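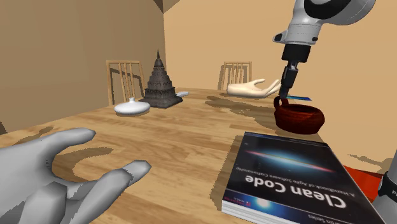
Two slatted chairs at a wooden table.

Most mentoring schemes I have come across at work begin with a matching exercise. New managers fill in a form, senior people fill in a longer one, and someone in HR pairs them up. Six months later the organisers send out a survey and report that people found it useful. I have run two of these schemes and been matched in a third, and I think we put our effort into the wrong end.

The matching matters much less than we pretend. At Ternus, where I spent 8 years, we once paired people by department, then by personality questionnaire, then more or less by who was free in November. The results looked the same each time. The pairs who met often did well. The pairs who met twice and then swapped apologetic emails did badly, however good they had looked on paper.

What we neglected was the mentor. We assumed that anyone who had reached a certain grade could sit down with a junior colleague and be helpful for an hour. Plenty can't. They give advice too early, or they tell the story of their own career, which took place in a different market with different bosses. Radu Pîrvu, who mentored me in my first management job, did very little of this. He asked what I had tried since we last met and then waited. I found it uncomfortable at the time. I also prepared for those meetings more carefully than for any others in my diary.

I would train mentors before letting them loose on anyone, and I would turn some of them down. This is awkward. Being asked to mentor is treated as a mark of standing, and telling a director that she is not ready for it takes some nerve. Azra Obradović did it at Karnia and lost the goodwill of two senior people for most of a year. She still thinks it was right, and so do I. The scheme was smaller afterwards, with four pairs where there had been a dozen, and all four were still meeting when I last asked.

The usual objection is cost. A programme that reaches 100 people looks better in the annual report than one that reaches 8, and training takes senior staff away from their work. I accept that. But a large scheme in which half the pairs have stopped talking also costs money, and it teaches junior staff that the company's interest in them lasts until the second cancelled meeting. Women returning from leave seem to me to notice this faster than most, having often been promised support in the same warm terms before.

There is a better argument against me, which is that informal mentoring does the job already and a formal scheme only gets in the way. Elżbieta Michalski has made this case to me more than once. I agree that the best relationships often start by chance. The trouble is that chance tends to favour people who already resemble their managers. I would keep the formal scheme for the others, keep it small, and check after four months whether the meetings are taking place.

If they are not, I would start by asking the mentor why.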